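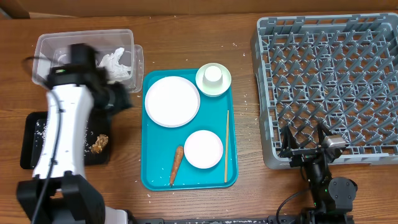
Which goes first off a finished lunch table, the dishes or the dry stuff?

Napkins and scraps first, dishes second, rice last. We had it the other way around until September and spent most of the month chasing rice.

8 December 2018
Shi, Sisavgate workshop, back bench

Clearing-up notes, continued from the page with the soy sauce on it.

Rice is the whole problem. I weighed out 50 grams of cooked rice this morning, let it go dry on a plate overnight's worth in the low oven, and it behaved exactly like the uncooked kind, meaning it left. Uncooked is easier to buy and doesn't stick to your elbow, so uncooked stays for practice tables. The cooked stuff can have its own page when somebody else wants to write it.

Order as it stands now:

Napkins to the clear bin. Crumple, don't fold. Folded ones spring open and flick whatever was inside them back across the table, and then you get to start over with a worse attitude.

Scraps to the black tray. Anything fried sheds crumbs as it travels, so bring the tray to the food and keep the trip short. Rice will get on the black tray as well. Let it. It shows up beautifully there, which is more than I can say for rice on the floor.

Big plate next, then the small one, then the saucer and cup. Cup upside down on the saucer if it is going to wait its turn. Right way up it collects things, mainly rice, once a pencil.

Chopsticks: they roll. Laid along the side of the teal tray they mostly stay put. In the dish rack they go straight through between the pegs and have to be fished out from underneath, so I have stopped putting them in the rack and now carry them to the sink like a civilized person.

Carrot is reusable. If it has spent the afternoon among the crumbs, rinse it before calling it food again. I would still not call it food.

The rack is the big gray one. I complained when it arrived from Greltport that it took up too much table, and it does, but the pegs are angled enough that a large plate leans without sliding into its neighbor. The Korer rack we had before was half the size and held plates the way a fence holds fog. Put the big plate in at the back and work forward. Starting at the front means reaching over wet china, and I own only so many dry sleeves.

Then the rice. Things tried:

Damp cloth – picks up a third, smears the rest into the wood grain.
Dry brush – fast, and very good at relocating rice to other rooms.
Edge of a card, pulled toward you into a pan – slow, works. Current favorite.
Tipping the teal tray into the bin – works if everything is off it. Check that everything is off it.

The strip of cardboard along the back of the table stays. I put it up as a joke and it has saved me more kneeling than any tool in the drawer.

Timed myself twice with the new order. First go 200 seconds, second go 122, and the second would have been better if I hadn't stopped to rescue the chopstick. The old order took almost 1000, though that includes finding the dustpan.

To do: a wider pan. Move the bin nearer the scrap tray, so there is only one place to walk to. Ask whoever borrowed the good brush whether they are finished with it, and whether it still has rice in it.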